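Section 3: Your First Pick in the Simulated Kitchen

By now your team has the simulator installed and the arm wakes up when you press Start. Great! This section gets you to the bottle task, the one most Hesometti club teams try first, and it's a lot of fun once the gripper starts going where you want it.

Before you begin
Close any other program that uses the graphics card. Plug in the gamepad before you open the Pindier launcher, or it won't show up in the device list.

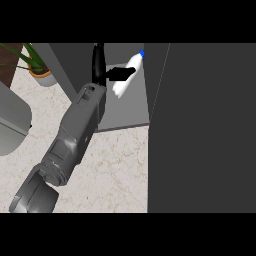
Written by the Edari Robotics Club build team
Updated in September for the Grasso kitchen map

The white bottle with the blue cap is your target. A finger touching the side of it is contact, and contact scores nothing by itself. You need a grip that holds through the lift.

1. In the launcher, choose Grasso Kitchen, then Bottle Task, then Practice. Practice mode has no clock.

2. Set arm speed to 30 percent. You can go faster later (and you will want to!), but slow is where you learn what each stick does.

3. Switch to the overhead view and bring the wrist in over the floor side of the counter. Watch the tall dark surfaces on either side, and leave the elbow room to swing.

4. Open the gripper all the way. Turn the wrist until the fingers can pass on opposite sides of the bottle.

5. Lower slowly, then close with short taps of the right trigger. Stop when the grip light turns green.

6. Lift straight up and hold for 3 seconds. You'll hear the chime. Cheer as loudly as your room allows.

NOTE: If the bottle tips or rolls, press Reset Object. Reset Scene also works but sends the arm home, and then you're back at step 3.

CAUTION: Don't raise grip force above 200. The bottle tends to shoot out sideways, and if it lands on the floor the run is over in Match mode.

Saving your run
Press Save before you leave Practice. Each file takes some 245 MB, so clear out old ones on the shared laptops. Put your team number first in the file name.

Next: Section 4, Match Mode and Scoring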